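Destthorpe Produce Restocking Cell, Model 73
Setup and care

The Model 73 is a two-arm restocking cell for fruit and vegetable displays. It works from hand baskets and open display trays, and it needs no changes to the store's own furniture as long as the tray rims are low and the aisle floor is level.

Set the trays before you power up. Leave the gap between neighboring tables as it was when the cell was mapped. Oranges and lemons can share a tray, but apples should have their own, and the pick profile has to match what is in it.

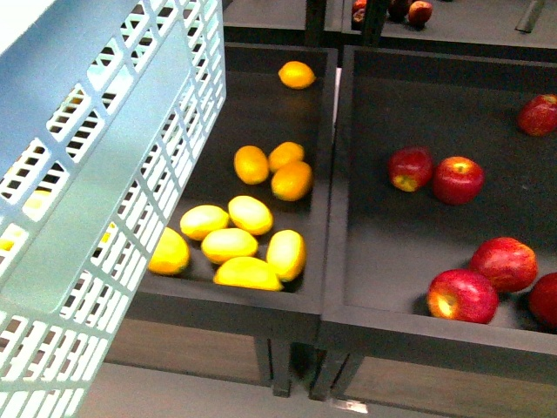
After any change to the layout, run program 1005 with both arms parked. It takes around 3 minutes. If the head camera loses a tray edge, wipe the lens with a dry cloth and run it again.

Check the gripper pads every morning. Worn pads slip on smooth peel first – lemons are usually where it shows. Replace both pads on a gripper together and tighten the screws by hand only.

Basket handling needs its own check. The wrist should stay level while a basket is over a tray, and the handle should swing freely at both pivots. If the basket tips early, reset the wrist zero from the service menu. For mangoes, use the slow pour setting. 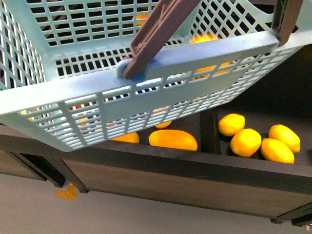 Feng-yi Shek wrote to us that the slow pour setting cut bruising at the Udport store, but that the wrist zero drifted until the cable clip behind the elbow was moved back. We now ship a longer clip, part 1892, with every cell. Older cells can be refitted without removing the arm cover.

Spare pads, clips and lens cloths are stocked at Udport.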